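Moving my record catalogue off Bistonar

13 Sep 2026

I have kept a list of my records on a computer for as long as I have had a computer at home. For most of that time the list lived in a program called Bistonar, which came on a disc in the back of a magazine and was meant for small shops to keep track of stock. I used the stock number for the shelf position and the supplier field for the label. It did the job and I never paid for it.

In February I bought a new laptop and Bistonar wouldn't install. It started, showed the grey box with the progress bar, and closed again. I tried compatibility mode and I tried running it as administrator. The old laptop still works but the hinge is going and the battery lasts as long as it takes to boil the kettle, so I decided it was time to move the lot to something current.

I gave myself a month. It has taken until now, mostly in short sessions after tea. 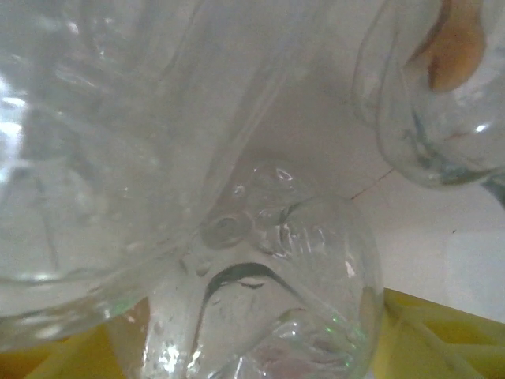 The first job was getting the data out. Bistonar saves everything in one file with its own extension and nothing else I own will open it. There is an export option, but it is under Printing, of all places, and it makes a text file with the columns lined up using spaces. If an album title is longer than 35 characters it gets chopped. I have a fair bit of jazz and some classical, and those titles are long, so plenty of them came out as half a title and then the price.

I worked around it by printing to a report with only two columns, the stock number and the title, which let the title column run to full width. Then I did the same again for the artist, and again for the notes. That gave me three reports which could be joined up afterwards by stock number. It's slow but you only do it once.

I tried two programs for the new home. The first was Clevine, which runs in the browser and looks very nice. You type in a catalogue number and it fills in the rest, with the cover art. The free version allows 2000 entries and I am nowhere near that. What put me off was that it would not keep my own shelf positions. There was a field called Location, but it was a drop-down list with choices like Living Room and Storage, and I could not add to it. I also prefer to have the file on my own machine.

The second was Yorath, which you download and install. It is plain to look at. You set up whatever fields you like, give each one a type, and it stores everything in a file that a spreadsheet can also read. There is a one-off charge after the trial period. I paid it.

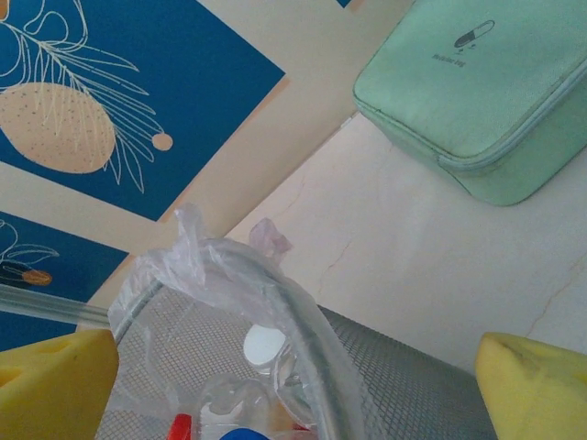 Before importing anything I made a copy of the folder, then a second copy on a memory stick, and put the stick in the desk drawer. I have learned to do this the hard way. Years ago I sorted one column of a spreadsheet without selecting the others and saved it, and every record I owned then belonged to the wrong artist.

Cleaning up took longer than the move itself. I had been inconsistent over the years. Some artists were entered surname first and some weren't. I had used both "&" and "and". Colour vinyl was in the notes as "coloured", "col." or just "red". Yorath has a find and replace that works on one field at a time and shows you each change before it makes it, and I went through the whole catalogue that way.

Dates were the worst. Bistonar only stored two digits for the year, so anything pressed in 1981 was down as 81. Yorath's import guessed the century for me and mostly guessed right, but a handful of old 78s ended up dated well into the future. I fixed those by hand with the records beside me.

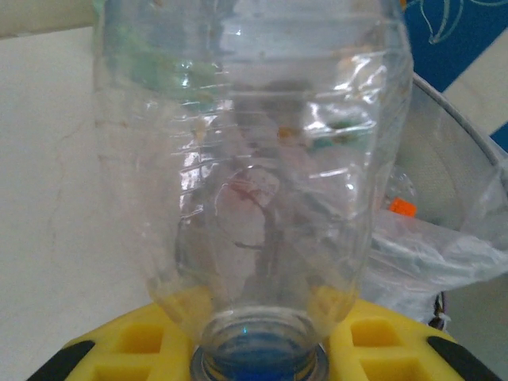
The import itself runs from a window called Bring In Data, and you match up the columns on the left with the fields on the right. My first attempt failed with a message saying only "unexpected value". It reads one line at a time and stops dead at the first thing it doesn't like, so the whole catalogue sits waiting behind one bad character. Think of that big clear bottle standing on its neck in the yellow holder - plenty of room in the body, and all of it has to leave by the narrow end. The bad character was a degree sign in a title. I took it out, ran the import again, and it stopped further down at a different one. After the fourth go I opened the text file in an editor, searched for anything that wasn't an ordinary letter or number, and dealt with them all together.

When it finally finished, Yorath reported 411 records. The old laptop said the same. I checked a few from each shelf against the covers and they matched.

What I like most so far is the search. Bistonar wanted the exact start of the title. Yorath will find a word anywhere, including in the notes, so I can type "Torkcombe" and get everything I bought at the market there. I had forgotten how much of it came from the one stall.

What I don't like is the printing. You get one report layout and changing it means editing a template, and the help page for that is a single paragraph.
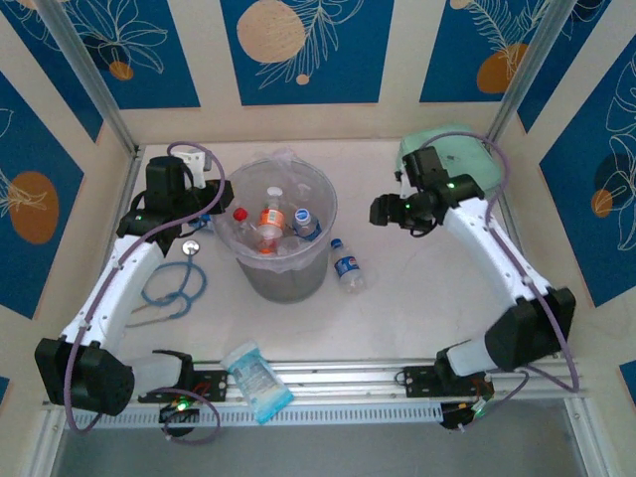
I have been working on my own template anyway, as I still want a paper copy for the shelf. The body is easy enough: artist, title, year, position, in a plain font at a size I can read without my glasses. The cover page is where I've been fiddling. I want a blue background with white line drawings of flowers and leaves over it, the way those wall panels are done, and perhaps a circle or two in orange behind the title. Yorath will take a picture as a page background but it stretches it to fit, so the circles come out as eggs unless the picture is the same shape as the paper. I have it set to A4 now and they look right on screen. I haven't tried it on the printer yet because the cyan is low.

If you are still on Bistonar and thinking of moving, do the export while you have a machine that runs it. The two-column report is under Printing, then Custom, then Wide. Leave the box marked "Summarise" unticked or it merges any entries with the same title, and you won't notice until you count them.

I have the cassettes to do next. They were never in Bistonar at all. They're in an exercise book.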